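Search this manual
Enter a word or part number Go

Section 4. Setting Up the Slot Panel

The Wudov slot panel is one of the small practice panels in the Surnska activity board set. It has a wooden frame and a gray metal face with a slot cut into it. Read this section through once before you start.

4.1 Before you begin

1. Clear a space on a flat table. A light-colored top makes small parts easier to find if you drop one.

2. Take the panel out of its sleeve and peel the film off the metal face. Start at a corner and pull slowly.

3. Check the frame for splinters. Rub down any rough spot with fine sandpaper and wipe off the dust with a dry cloth.

Note: Panels shipped before October have a thicker film. If it tears, warm it with a hair dryer on the low setting and try again.

4.2 Checking the lever

1. Lay the panel on its back with the slot facing up.

2. Push the lever with one finger along each arm of the slot. It should move without scraping.

3. If the lever sticks, look for packing dust in the slot and brush it out. Do not use oil - it stains the wood and collects grit.

4. Repeat the check 3 times. If the lever still catches, stop and see Section 13, Replacement Parts.

Caution: Keep fingertips clear of the point where the arms of the slot meet. The lever can pinch.

4.3 Standing the panel upright

1. Lift the panel by the wooden frame only. Fingerprints on the metal face are hard to remove once they dry.

2. Stand it on edge on the tabletop and hold it from both sides. The arms of the slot should open upward.

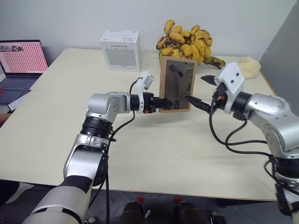
3. Keep one side steady and move the lever again. It should travel the same way it did with the panel lying flat.

4. To store the panel, lay it flat and slide it back into its sleeve with the metal face toward the padded side.

Note: Keep ripe fruit off the panel. Juice marks bare wood.

4.4 Fitting the panel to the Budmont base

The base is sold separately. Order no. 59 includes the base, two clips and a hex key. Loosen both clips before you set the frame in the groove, then tighten them by hand. Use the hex key for the last quarter turn only.

Section revised by Jaxon Friesen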